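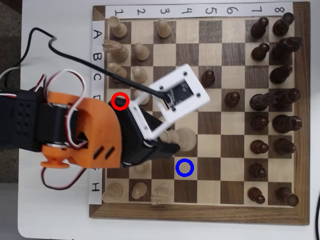

Figure 2. The student arm over the labelled board, with the gripper beside the white pawn on E4 and the camera module mounted on top. Red circle: mark at the edge of the gripper housing. Blue circle: mark on the empty square F4.

Search this journal Advanced search Go

Filed under: Robotics education; Student projects; Low-cost manipulators

3.2 The board task

The second task of the course was given to the groups in April, when all arms could already move between fixed poses without touching the table. The students had to make the arm play one side of a chess game against a human partner. We did not ask them to write a chess program. The moves came from Trostix, a small move server which our department keeps for first-year programming classes, and it returns each move as a pair of squares. The work of the group was to turn this pair into a safe motion of the arm.

The squares in our course are not named in the usual way of chess books. The letters A to H run down the left edge of the board and the numbers 1 to 8 run along the top, so the white pieces begin on the side of column 1 and the black pieces on the side of column 7 and 8. We chose this because the students had learned matrix notation with rows first, and in the year before several groups lost much time with mirrored coordinates. Trostix gives the moves in standard notation, and a short table translates them. One group, which called itself Bravo, wrote the table by hand and made an error in row F that stayed hidden for a long part of the testing.

Figure 2 shows the arm of group Tellari during a game. The bracket between the servos is 3D-printed by the students in orange material. The second version has two angled slots, through which the screwdriver can reach the motor without taking the arm apart. The camera is fixed to the gripper in a white holder and moves together with it. Other groups preferred a camera on a stand above the table, which sees the whole board at one time but is often blocked by the arm. With the camera on the gripper this problem is smaller, but the picture must be taken from a known pose, and each move becomes longer.

The two circles belong to the method of checking that we used in all groups. The red circle is placed on the gripper housing and serves as a reference for the pose of the hand. The blue circle is placed on the square that the student has named for the check, in this case F4. Before a move was accepted, the student had to tell the supervisor in which direction the hand should travel from the present pose and which neighbouring pieces were in danger. This simple exercise helped more than we had expected. Students who could explain the path in words usually found the sign errors in their code by themselves.

3.3 Difficulties met by the groups

The most frequent difficulty was the height of the pieces. A pawn is low, and the fingers can close on it without coming near the others, but the king and the taller pieces next to it stand in the way when the arm passes low over the board. All groups finally used a fixed travel height and went down only above the target square. The arm is then slower. A game with 53 moves of the arm, the longest one in our records, was finished only after the lunch break.

The cables were the second difficulty. The camera cable of Tellari passes over the row labels at the left side of the board, and the servo wires go in a bundle over the bracket. The group had to choose the length of the camera cable with care: a short cable pulls on the connector when the arm is stretched out, and a long one may touch the pieces in column 1. Patricio Campos, who supervised the laboratory hours, asked every group to move the arm by hand to the four corners of the board before switching on the power, and to write down where the cable lay.

The third difficulty was calibration. The group Vorkholm measured only two corners and calculated the rest, and the error grew to roughly 5 mm at the far side. After they measured all four corners, the fingers came down well enough for pawns, although the knights remained hard to take because of their shape. We return to the gripping of knights in Section 4, together with the rubber finger pads that two groups tested.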